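April 28, 2020
Label adhesion, removable paper stock, continued from the March pages

Carried on with the peel work on the Zerouali removable stock. The question is unchanged: whether one adhesive can do for both the store shelves at Bolevberg and the loose containers that go out to Urnorville and come back, or whether we keep buying two kinds and keep getting them mixed up in the drawer.

Two rolls in use, both Zerouali, same face paper. Roll A is the one opened in March and kept in the drawer with the end folded under. Roll B was opened this morning. Cut 105 strips in all, same width, long edge along the grain of the paper. Numbered in pencil on the face, odd for A, even for B. Pencil does not bleed when the strip is wiped. The felt pen did last time, and made it hard to see where the residue ended and the ink began.

Surfaces: painted steel, bare aluminium offcut, glass, polypropylene lid, and a piece of matte board as the low-energy case. The matte board matters more than it looks on paper. Much of what we label has a dull finish and the adhesive only touches the high points.

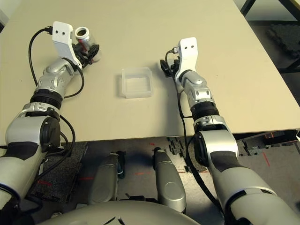
Table top, beige, matte finish.

Preparation. All panels wiped with Vellitness diluted as on the bottle, then clean water, then dried with a lint-free cloth. Left to stand before applying strips. In the March run the panels were labelled straight after wiping and I think that is where the scatter on the aluminium came from. The numbers were low at one end of the panel and normal at the other, which fits a film of cleaner drying unevenly. I have struck those results through on the old page and left them legible.

Application. Strip laid down from one end, rolled once each way with the rubber hand roller, weight of the roller only, no leaning on it. Dwell 20 minutes for the short set. The long set stays down until next week and will be pulled in the same order it was laid. Peel is at a right angle, by spring balance, reading taken once the front is moving steadily. The first kick of the needle is ignored.

Short set, notes as pulled:

Glass. Clean release on both rolls, no transfer, steady reading. Use glass as the reference from now on.

Painted steel. Clean release. Roll B slightly higher than roll A. The difference is small but it goes the same way on every pair.

Aluminium. Close to painted steel now that the panels are properly dry. One strip from roll A lifted at a corner before the dwell was up. Excluded and marked X.

Polypropylene. Low, as expected. Strips can be blown off with a breath if a corner is already up. Not fit for lids whatever the long set shows.

Matte board. Low at first, and the reading wanders. The front moves in little jumps and the needle follows it. Recorded as a range, there being no honest single figure to write down.
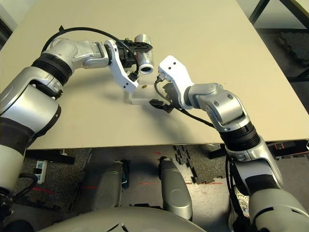

Roll A being lower throughout is either age or the folded end. The outer turns of the roll had a dusty edge and I cut the first strips from there. Repeat with strips from further in before drawing anything from it. If the inner turns agree with roll B then the answer is storage, and a bag with a zip would settle it. If they do not, the stock has a shorter shelf life than the sheet in the box suggests and we should order less at a time.

Residue. Checked by dusting with fine talc and tipping the excess off. Nothing on glass or painted steel. Faint outline on aluminium, edge of strip only, removed with a second wipe of Vellitness. The matte board holds talc all over whether or not it has been labelled, so the method is no use there. Try a pressed tissue and look for fibres left behind. Alternatively use a dark powder on a pale board, though that means cleaning it out of the texture afterwards.

Curved surfaces. Everything so far is flat, and half of what travels to Urnorville is not.
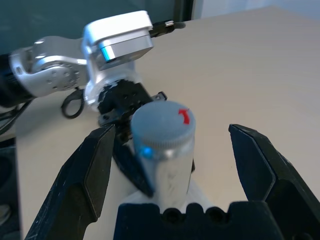
Curvature adds a steady lifting force at both ends of the label, and a paper face is stiff enough for this to matter on anything of small diameter. The flat panels say nothing about it. The overlap is the part to look at: paper on paper holds well, so a wraparound label may stay put on a surface where a short one would flag. A metal bottle like the silver one in the photograph is a fair case for the next round, a plain cylinder with a brushed body and a screw cap. The brushing is a mild version of the matte board problem and I would expect it to read between the aluminium and the board. The cap is a poor place for a label. Its rim is finely ribbed, and the top is slightly domed with a texture, so there would be very little contact in either position. Body only, wraparound, with the seam away from whatever heading is printed.

For curved pieces the right-angle peel needs changing. Suggest laying the piece on two rollers so that it turns freely and the pull stays square to the surface. The rollers from the old paper trimmer should do if the bearings are cleaned.

Storage at Bolevberg. The shelves there are painted steel, so on the short set the removable stock passes. What the short set cannot show is cold. The store is unheated and the adhesive will stiffen. A few spare strips have been set aside to go on a shelf there, under the lip where they will not be knocked. Apply them on site, at store temperature.

To do:
Pull long set next week, same order.
Inner turns of roll A against roll B, glass and painted steel only.
Tissue test for residue on matte board.
Clean roller bearings, make up cradle.
Check whether the permanent stock comes in the same width, as the holder on the wall takes only one.

Spare strips are in the envelope at the back of this book. Do not use them for jam jars.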